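Surkstead Workspace Inventory

README for the furniture and supplies list, version 2

Contents

This folder holds the inventory of the Surkstead open-plan workspace. It covers furniture, window coverings, light fixtures, cleaning supplies and small storage. Computers are tracked in the Poturard equipment list and are not repeated in this one, although the desks they stand on are.

Files

items.csv: one row per item, 572 rows
rooms.csv: zone codes and names, 26 rows
changes.txt: edits made after the July count
labels.pdf: sheets for reprinting asset labels

Main floor

The main floor is zone M. It takes in everything under the exposed beams up to the back wall, where the mezzanine balcony begins. The mezzanine is zone Z, and its railing and the small lights under it are entered there. Mesh office chairs are listed one by one, as they get moved between desks. Wall cabinets take the code of the wall they hang on.
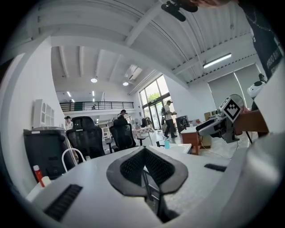
By Maja Kołodziej
Surkstead inventory, December 23, 2022

The two black mesh chairs with tall headrests are type CH-H in items.csv. Chairs without a headrest are type CH-L. Please don't merge the two types, even if a report looks shorter that way. They were bought from different suppliers and the spare parts don't match.

The small arched wall cabinet is WC-A. The small wooden cabinet with the white top is FC-W and is listed as floor storage, so it will not come up in a search for wall units. Gray roller blinds are counted per window.

Spray bottles and other cleaning bottles are consumables. They have a row for the type and a reorder level, but no asset label. Tablecloths are handled the same way, including the checkered one.

Columns in items.csv

id: number on the asset label
type: short code, see above
zone: matches rooms.csv
color: plain color name, lower case
condition: good, worn, repair or discard
note: free text, up to 100 characters

Known problems

Some 500 rows have been checked against the labels. The rest were copied from the old Lyimo spreadsheet and may have the wrong zone. Pendant lights were entered as "lamp" in version 1 and a few of those rows remain. Items on loan to Dremuvgate still show their old zone, with "loan" in the note column.

Making changes

Add a line to changes.txt with the id, the old value and the new value. Don't reuse the id of a discarded item. Send questions about type codes to Maja.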